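Can a Machine Do the Chores Yet?

Two companies, one simulated floor and a long list of small jobs

Wednesday, January 21, 2026

The Andale building in Rodton was put up in 1853 as a flour warehouse, and its loading doors still open onto the canal. The company took over the upper levels to work on a problem that has resisted most of the money spent on it: whether a machine can be trusted with the ordinary work of a house or a small shop. Tidying a floor, emptying a dryer and restocking a low shelf are tasks that most adults perform without thought. For a robot, each remains a research subject.

Andale does not sell a household robot and has no date for doing so. Its business is the software that decides where an arm should go and when its fingers should close. The arms come from outside suppliers. A partner firm, Fleviter, builds the simulated rooms in which the software is trained before it is given a motor to control. Cocco, a regional chain of hardware stores, has agreed to let the results be tried in its stockroom after closing time.

The program sets out 11 chores, ranked by difficulty. The easiest is picking a single rigid item off a bare floor and placing it in a bin. The hardest is making a bed. As of this month, the company considers 4 of the chores to be within reach of its system under controlled conditions. It uses the word "reach" with care. A chore is counted when the machine completes it repeatedly in simulation and then does so on real equipment, with an engineer present and a stop button at hand. Working alone in an occupied home is a separate standard, and none of the chores meets it.

Most of the learning takes place in software. A simulated room can be reset instantly, and a simulated lamp costs nothing to break. Fleviter's designers change the walls, the flooring and the lighting between runs so that the system does not come to depend on one familiar setting. Dim rooms are given particular weight, as people often leave the lights low in the hours when they would like a machine to be cleaning up. Floors with strong patterns receive similar attention. A dark plank floor gives a vision system many edges to consider, few of which have anything to do with the item it has been sent to fetch.
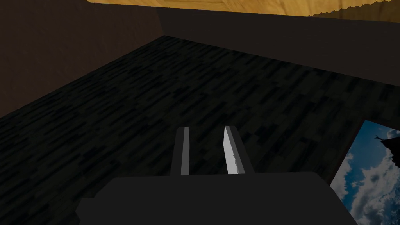

Can a household robot be bought today that will tidy a whole room without help?

Single-purpose machines such as robot vacuums are widely sold, but a general machine that can pick up, sort and put away whatever it finds is still at the trial stage.

The difficulty lies largely in the hand. A gripper with two parallel fingers is simple to build and easy to repair, and it manages boxes, bottles and folded towels fairly well. It does poorly with a coin lying flat or a loose sock pushed against a baseboard. Hands with more fingers can do more, at the price of more motors, more wiring and more ways to fail. Andale has kept to two fingers for the present program. Its position is that the limits of a plain gripper are well understood, while the limits of its own software are still being mapped.

The second difficulty is the gap between the simulated room and the real one. In software, friction is a number. On the stockroom floor at Cocco, it depends on sawdust, spilled seed and the age of the linoleum. During the first trials last May, the arm closed on paint rollers exactly where it had been taught to, and the plastic sleeves slid out of its grip. Fleviter has since widened the range of surfaces used in training. Results improved, although wrapped goods continue to cause more failures than any other class of item.

Speed is a further concern for shop owners. A Cocco employee clears the returns cart in roughly 2 minutes, a pace the arm does not approach. The chain has said that slow work may still be useful if it is done overnight and done correctly, and it has asked for a longer trial before deciding whether to pay for the service.

Households are likely to be less patient. A store can mark off an aisle and keep people out of it. A kitchen has children, pets, chairs that move during the day and a drawer that sticks. Andale intends to begin home visits with a supervised machine once two more chores have passed its stockroom tests. Bed making will stay at the bottom of the list for now, and work on the fitted sheet has been put off until the next funding period.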